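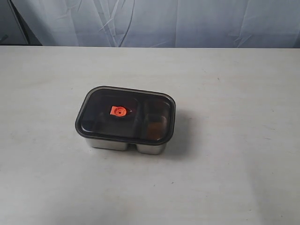 4. Packing and closing the two-compartment lunch box

Read this section after you have washed the box for the first time (see section 3). It applies to the Tomura two-compartment box with the stainless steel base and the smoky-gray lid. If you have the single-compartment model, go to section 5.

Capacity
Large compartment: 900 ml
Small compartment: 400 ml
These figures are to the top of the divider. Leave a finger's width free when you pack.

4.1 Filling the box

1. Set the base on a flat, level surface with plenty of room on all sides. Take the lid off and put it down with the rim facing up.

2. Check that the base and the underside of the lid are dry. Wipe the top edge of the divider with a clean cloth.

3. Fill the large compartment first. It is meant for rice, pasta, salad, sandwiches and other bulky food. Press the food down lightly with the back of a spoon.

4. Fill the small compartment with fruit, nuts, a side dish or a thick sauce. Stop well below the top of the divider.

5. Let cooked food cool, uncovered, until it stops steaming before you put the lid on. A portion of rice takes around 20 minutes. Refrigerate perishable food promptly after it has cooled.

Note: You can use one compartment and leave the other empty. The lid must still be fitted over both.

Note: Thin liquids such as broth or salad dressing can pass over the divider when the box is tilted. Carry them in a separate screw-top jar. Thick sauces stay put in normal use, but keep the box level all the same.

4.2 Closing the lid

1. Hold the lid over the base and line up the corners. The wide part of the lid goes over the large compartment.

2. Lower the lid straight down. Do not slide it on from one side.

3. Press along the two long sides with your palms, then along the short sides, and finish at the corners.

4. Run a finger around the underside of the rim. The gap should feel the same all the way around. If one corner sits high, lift the lid off and start again from step 1.

5. Look through the lid to see whether food is touching it. Remove some if it is.

Caution: Do not force a lid that will not go down. Food caught on the edge of the base is the usual cause — wipe the edge and try again.

4.3 Carrying and storing

1. Keep the box flat. In a backpack, put it at the bottom and pack soft items around it.

2. Use an insulated bag with an ice pack if the food needs to stay cold. The steel base does not keep food cold on its own.

3. Do not stack more than two filled boxes.

4. Empty the box the same day. Salty or acidic food left overnight can mark the steel.

4.4 Warming food

Caution: Never put the steel base in a microwave oven. Move the food to a microwave-safe dish first. Do not warm food in the lid.

The empty base, without the lid, may be used in a regular oven at up to 200 °F to warm it before serving. Use oven mitts on both sides when you take it out, and let it cool before you put the lid back on. The lid must be kept away from ovens, burners and heat lamps.

4.5 If the lid becomes cloudy or stained

Tomato and curry sauces may leave an orange tint on the inside of the lid. Soak it in warm water with a spoonful of baking soda for an hour, then rinse. Do not use steel wool or scouring powder on the lid — scratches cannot be polished out.

Replacement lids are sold separately by Lavwood. Order by model name and give the number stamped on the bottom of the base.

Section 4 revised May 8, 2025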